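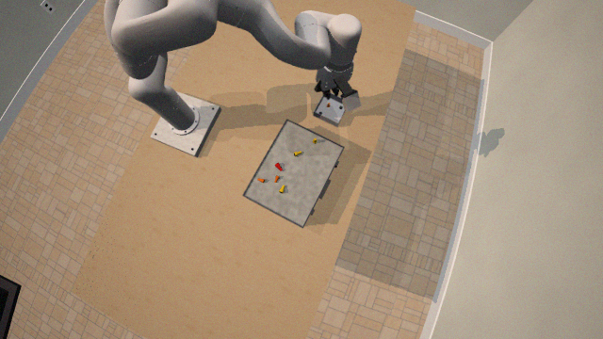
Section 3. Before you hand the sorting bench over to the Rosano cell

The sales sheet says the cell frees your people for better work, and this section assumes you haven't been told what the better work is. Settle that before you switch anything on. A sorter at Stuvville used to pick through a tray, turn each piece the right way and notice a bad one while doing it. The arm does the picking. It will bring its gripper down over a single orange piece on the grey pad while the red and yellow ones lie on the tray at whatever angle they landed, and it has no opinion on whether any of them is fit to use. Someone still needs to have that opinion, and it should be in their job description.

3.1 Setting up the shift

1. Name one person per shift as cell minder. Write the name on the board by the bench. "The team" is not a name.

2. Walk the minder through the stop button, the reset and the fault list. Allow 30 minutes. Charvát's own training video is shorter and leaves out the reset.

3. Agree what the minder does between faults. If the answer is "other duties", list them. At Derden the list grew until the minder was at the far end of the building for most of the morning and the cell sat stopped.

4. Check that the minder's grade and pay have been looked at. Responsibility for a machine is extra work even when the hands are idle.

Note: the minder is not there to race the arm or tidy up after it. If pieces need nudging into place all day, log it as a fault. A person who quietly fixes the tray makes the figures look better than they are.

3.2 First run

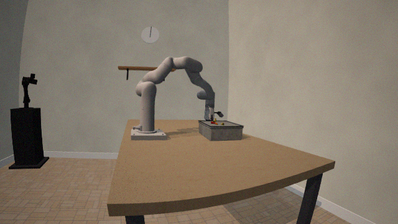
1. Keep the manual bench staffed for the whole of the first week. Do not let anyone book those people elsewhere, whatever the plan says.

2. Load a mixed tray. Use ordinary stock with the usual rubbish in it – the demonstration tray proves very little.

3. Start the cell from the panel and stand outside the marked line.

4. Let it run a full shift. Write down every stop, who cleared it and how long they were away from their own job.

5. At the end of the shift, have a sorter go through the finished pieces by hand. Record what they reject.

CAUTION: Never reach across the tray to free a piece while the arm is powered. Sorters who have done the job by hand for years will do this without thinking. Tell them on Monday and tell them again later in the week.

CAUTION: Do not turn the speed up to meet a target. Find out where the target came from first.

3.3 Reading the figures

The quoted output is 2,000 pieces a shift. Our best shift at Stuvville in August was 1,316, with the minder standing next to it. That may improve. Until it does, plan staffing on what your own cell has done and keep the quoted number out of the rota.

Count the minder's hours in the cost. Count the hand check too. Both were missing from the first report we were shown, and the saving looked a good deal smaller once they went in.

3.4 If you are asked to cut the bench

Send the stop log and the reject sheet from 3.2 to Llinos Craddock before you agree to anything. Keep copies.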